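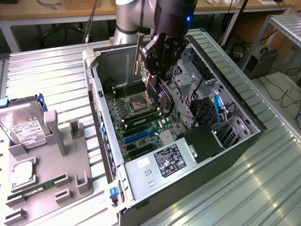

An opened desktop tower, with the processor socket empty.

The long life of the old computer
By Magdolna Sipos

When my neighbour in Killemura moved to a smaller flat in January, she put a computer on the nature strip with a paper note taped on it: "Works, slow". It stayed there through two nights of rain. On the third morning it was gone, and I have thought about it many times since then.

Most of us have such a machine at home. It sits under a desk or in the garage, behind the camping chairs, and we don't throw it away, partly from guilt and partly from the photographs which may still be on it. The shops are happy to sell us a new one. Much less is said to us about the old one.

Ourania Karamanlidis began to repair computers in her mother's laundry room in Plerkell. Today she has a small shop between a bakery and a dry cleaner, and a waiting list. The customers, she told me, nearly always arrive with an apology.

"They say, sorry, it is very old. I ask how old, and it is from the same year as their car. They are not sorry for the car."

Her prices are written by hand on a card near the door. Cleaning out the dust costs $60, and for many machines it is the only work she does. Dust makes a computer hot, a hot computer makes itself slow, and the owner decides that it is finished. A worn fan can give the same trouble, with a noise added. More memory or a newer drive comes after that, if the owner wants to pay for it.

She refuses some jobs too. If the main board has failed on a cheap machine she says so at the counter, and asks if she may keep the parts. The shelves at the back are full of these parts, sorted by a system which I did not manage to understand, although she explained it to me twice.

Laptops are another matter. Grigoris Stefanou taught electronics at a trade college before he retired, and he now spends his mornings on machines from the local schools. He showed me one with the battery glued to the case. He worked on it with a plastic card and a hair dryer, very slowly, and for a long time we did not speak.

"The desktop was made by people who expected you to open it," he said afterwards. "Here somebody expected you to buy another."

His own records are kept in a school exercise book. By his count he has returned 3,264 machines to use, most of them to families who had none. He writes down the fault and the date, and sometimes a remark. Beside one entry I read "coffee, with sugar".

There is a limit to all this, of course. An old computer may run well and still not receive security updates, and then it should not be used for banking. Both repairers often install a free operating system on such machines. Ourania gives her customers one page of instructions, in large letters — her father tested it for her, and he complained about the first version.

As for the photographs, she copies them before she touches anything else. People have cried at her counter, she said, and it was never about the computer.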